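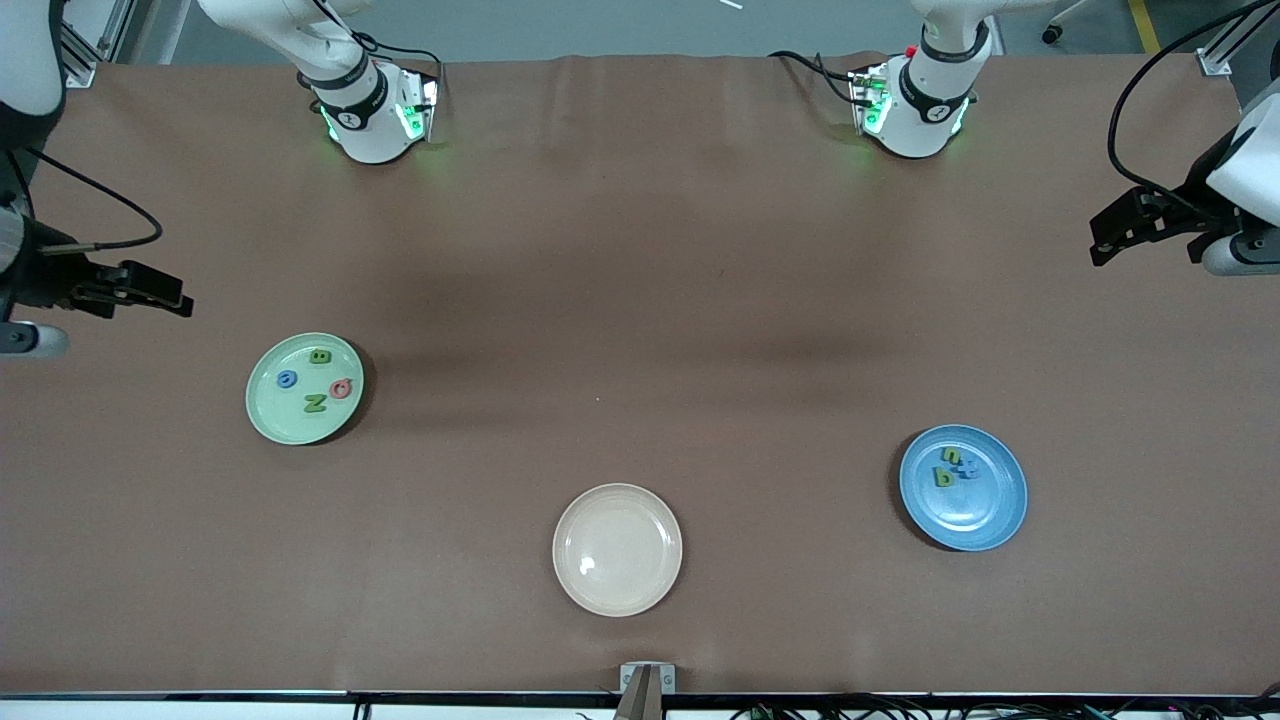 Cidurlow, Thu 17 June

Section 4. Setting Up the Three-Plate Letter Game

Welcome back, and thank you for staying with us through the chapter on storage (we know it ran long). Now we come to the part most families and classrooms have been waiting for, the three-plate game from the Nenda letter set. It takes a few minutes to lay out, and once you have done it a couple of times you will hardly need this page.

What you will need

One green plate, one blue plate and one white plate
A handful of letters from the Nenda tray
A table with a plain top and plenty of elbow room

Laying out the plates

1. Clear the table and give it a quick wipe. A few old smudges on the tabletop won't bother anyone, but crumbs do have a way of getting under the plates and making them rock.

2. Set the green plate on the left and the blue plate on the right. Leave a wide space between them, wider than you might think you need. Children like to lean in on their forearms, and plates that sit close together soon get bumped.

3. Put the white plate low in the middle, nearest the player. It starts the game empty and stays that way until the first word is called.

4. Stand back and look at the shape. You want a big, loose triangle.

Note: If you are using plates from your own cupboard, choose ones with a raised rim. Letters slide off a flat plate at the smallest nudge, and you will spend the afternoon fishing them out from under chairs.

Putting out the letters

5. Share the letters between the green plate and the blue plate. We like four on the green and three on the blue for a first round. It's fine for one plate to hold more than the other, and it gives beginners something to talk about before they even start.

6. Let the letters land as they like. A B lying on its side is perfectly welcome, and turning it the right way up is a nice little job for small fingers. Please don't line the letters up in order — the hunting is most of the fun.

7. Check that each letter can be seen from where the player sits. Mixed colors are good, but a blue letter on the blue plate can be hard to spot. For a gentle first round, trade it for a green or red one. For older players, leave it right where it is.

Caution: The letters are small. Keep them away from babies and toddlers who still put things in their mouths, and count them back into the tray when you finish.

Playing the first round

8. Call out one letter by its sound. The player finds it on either colored plate and moves it to the white plate.

9. Carry on until the white plate holds a short word, or just a friendly jumble if the player is very new to letters. Rounds of 11 or 12 minutes suit most beginners.

10. Return the letters to the colored plates, swapping a few across as you go, and begin again.

Note: Round letters are easy to mix up. If "a" keeps being mistaken for its neighbors, take one of the neighbors out for a round or two and bring it back later on.

A word about light

A glossy plate will catch a lamp or a window and show a bright streak, and a letter sitting in the streak is tiring to look at. Slide the plate a little to one side, or move the letters toward the other half of it.

Section 5 covers the longer word games, which use up to 22 letters and a second white plate.

Text by I-seul Shim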